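Workshop > Young Makers > How Things Work > Building a Robot With Two Arms

Last updated: 26th November
By Satish Kotian

Building a Robot With Two Arms

Members of the Pernallow shared workshop are building a robot called Petek. It has a white body, two arms and a gripper at the end of each arm. This page explains how a robot of this kind is put together, and why much of the work takes place on a computer before anybody picks up a screwdriver.

What is a gripper?

Your hand has four fingers and a thumb. It can hold an egg, turn a key or scratch your nose. Copying a whole hand is very hard, so many robots use something simpler. Petek's grippers have two fingers each. The fingers move apart to open and come together to close, much like a pair of kitchen tongs.

Two fingers can do a surprising amount. They can take hold of a handle, lift a cup or pick up a pencil. They are less good at soft or floppy things, such as a sock.

How does an arm bend?

Hold out your own arm and bend it. It bends at the shoulder, the elbow and the wrist. These places are called joints. A robot arm has joints too, and inside each one there is a motor. The motor turns the joint by a small amount, and the next part of the arm moves with it.

When several joints turn together, the gripper can reach a great many places. The computer has to work out how far each joint should turn. It does this sum again and again while the arm is moving.

Practising in a pretend room

A real arm can be damaged if it strikes a table. It can also hurt somebody. For this reason the Pernallow team first tries out each movement in a simulation. A simulation is a pretend world inside a computer, a little like the world in a video game. The robot, the walls and the furniture are all drawn by the computer, and rules are added so that things should fall, slide and bump as they would in real life.

The team's pretend room is named Gimholm. It has dark grey walls, a wooden door and a bright orange countertop with white drawers standing on it. The drawers have small curved silver handles, and handles are a good test for a gripper with two fingers.

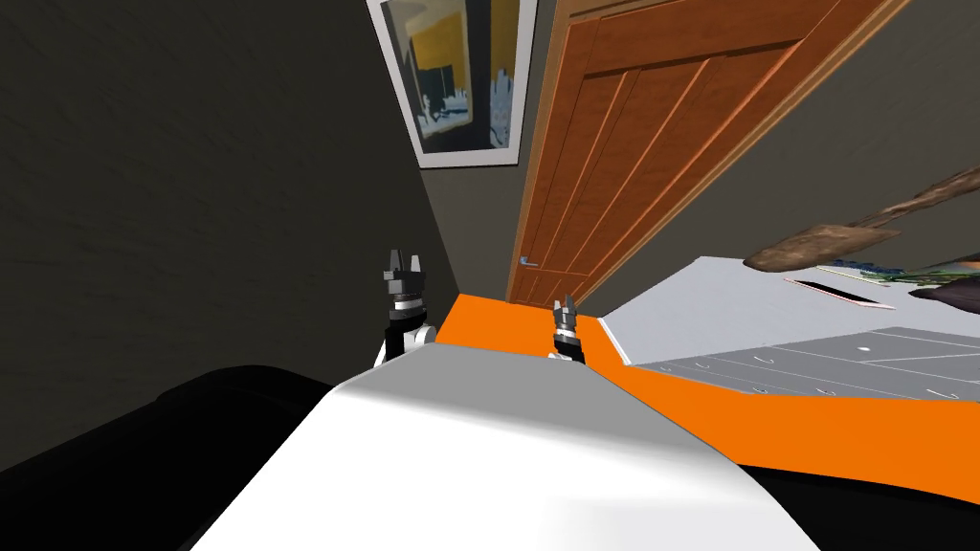

Mistakes in a simulation cost nothing. If the arm swings too far, the team can put everything back to the beginning and try once more. Petek's first list of movements was tried 713 times in this way. In 63 of those tries the gripper missed the drawer handle altogether. Each miss was written down, so that the instructions could be improved.

Objects in a pretend room do not always behave properly. Sometimes one will float in the air or sink into a table. Members are asked to report such things, as they may show that a rule in the computer has been set wrongly.

Is the pretend robot the same as the real one?

It is nearly the same, but small differences matter. A real motor may be a little slow. A real floor may not be quite flat. A real drawer may stick. When a movement has been practised in the simulation, it must still be tested on the real machine, slowly and with an adult standing beside the stop button.

The real arms are being built in the workshop this winter from a kit of parts called Cimadura. The kit has 741 pieces, and most of them are screws and washers. Younger members may help with sorting the pieces into trays and checking them against the printed list. Fitting the motors and joining the wires is done by adults.

Workshop rules for young visitors

Please stay behind the yellow line when an arm is switched on. Tie back long hair and roll up loose sleeves. Do not place your fingers between the fingers of a gripper, even when it is not moving – a motor can start without a sound.

Something to try at home

Tape your thumb and first finger to two lolly sticks, so that only the sticks can touch things. Now try to open a drawer, pick up a grape and turn the page of a book. Ask a friend to write down which job took you longest.

The next open session for young makers will be held in December. Children under 11 must bring a grown-up with them.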